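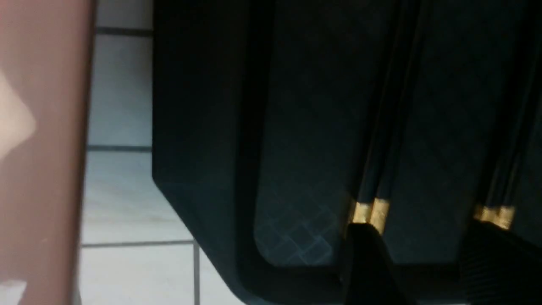 # Zwischenstand Greifplanung mit der Handgelenkkamera

Projektbericht, 22. September 2018

Also, angefangen hat das Ganze im Februar mit einer ziemlich optimistischen Skizze auf einem Collegeblock. Ich wollte eine Software schreiben, die aus dem Bild der Kamera am Handgelenk einen Griffpunkt an länglichen Teilen findet (Griffe, Riemen, Stangen, alles in der Richtung) und den Arm dann selbst dorthin fährt. Das Projekt heißt bei mir im Repository „Ilico“, weil der Ordner irgendwie heißen musste und ich den Namen danach nicht mehr losgeworden bin.

## Was die Software macht

Im Grunde sind es 4 Module, die über Nachrichten miteinander reden:

- `cam_node` holt die Bilder ab und entzerrt sie
- `edge_node` sucht lange, fast parallele Kanten
- `plan_node` macht daraus einen Greifvorschlag und eine Bahn
- `ctrl_node` fährt die Bahn ab und bricht ab, wenn der Strom in den Fingern zu schnell steigt

Am meisten Zeit ist in `edge_node` geflossen, und das hatte ich komplett falsch eingeschätzt! Ich dachte, Kanten finden ist ein gelöstes Problem, zwei Aufrufe und fertig. Dann kamen die ersten Aufnahmen mit schwarzen Griffen vor einer dunklen, blaugrün schimmernden Fläche, und mein Detektor hat sich mit Begeisterung auf die Fugen der weißen Fliesen dahinter gestürzt. Klar, da ist der Kontrast ja auch riesig. An den beiden schwarzen Stangen selbst gibt es nur schwache senkrechte Glanzlinien, und im oberen rechten Teil säuft alles im Schatten ab.

Geholfen haben am Ende die goldenen Metallringe unten an den Stangen. Die stechen im Farbkanal so deutlich heraus, dass ich sie als Anker nehme: erst die Ringe suchen, dann von dort aus nach oben den Kanten folgen. Das ist natürlich ein bisschen gemogelt, denn ohne Ring kein Anker. Für Teile ohne auffällige Stelle läuft weiterhin die alte Variante, und die ist deutlich wackliger.

## Der Finger im Bild

Ein eigenes Kapitel (na gut, ein eigener Abschnitt) ist der Greiffinger am linken Bildrand. Der ist unscharf, rosabraun und hat eine wunderbar gerade rechte Kante, also genau das, wonach meine Suche Ausschau hält. Eine Woche lang wollte der Planer den eigenen Finger greifen. Inzwischen gibt es eine Maske, die aus der Fingerstellung berechnet wird. Die erste Version arbeitete mit einem Schwellwert auf der Farbe, aber sobald ein heller Lichtfleck auf den Finger fällt, passt die Farbe an der Stelle nicht mehr und es bleibt ein Loch in der Maske. Mit der Geometrie klappt es viel besser, solange die Kalibrierung stimmt. Nach jedem Umschrauben der Kamera muss man neu kalibrieren, das vergesse ich immer noch gern.

Das Rautenmuster auf der dunklen Fläche hat mir übrigens auch falsche Treffer gebracht. Die schrägen Linien sind kurz und blass, also filtere ich jetzt nach Länge und Richtung. Seitdem ist da Ruhe.

## Versuche

Zum Testen habe ich 2890 Bilder aus den Fahrten gespeichert und daraus 100 von Hand markiert, jeweils mit dem Bereich, in dem ein Griff für mich in Ordnung wäre. Auf diesem kleinen Satz liegt der Planer mit Ringanker meistens richtig. Eine saubere Auswertung nach Beleuchtung getrennt fehlt noch, und deshalb schreibe ich lieber keine Trefferquote in den Bericht, die ich später zurücknehmen muss.

Die Regelung läuft stabil, nur das letzte Stück Anfahrt ist mir zu langsam. Ich habe 6 verschiedene Geschwindigkeitsprofile ausprobiert und bin wieder beim ersten gelandet, ein schlichtes Trapez mit sanfter Bremsrampe. Die schickeren Profile haben bei mir alle irgendwo überschwungen, was an der Verzögerung zwischen Bild und Befehl liegen dürfte.

## Offene Punkte

- Zeitstempel in `cam_node` endlich von der Kamera übernehmen, im Moment nehme ich die Ankunftszeit
- Warnung einbauen, wenn die Kalibrierung älter ist als der letzte Umbau
- Belichtung automatisch anheben, falls der Suchbereich zu dunkel ist
- Logdateien aufräumen (die Platte ist fast voll, ups)

Als Nächstes kommt die Belichtung dran, der Zweig dafür ist schon angelegt und kompiliert sogar.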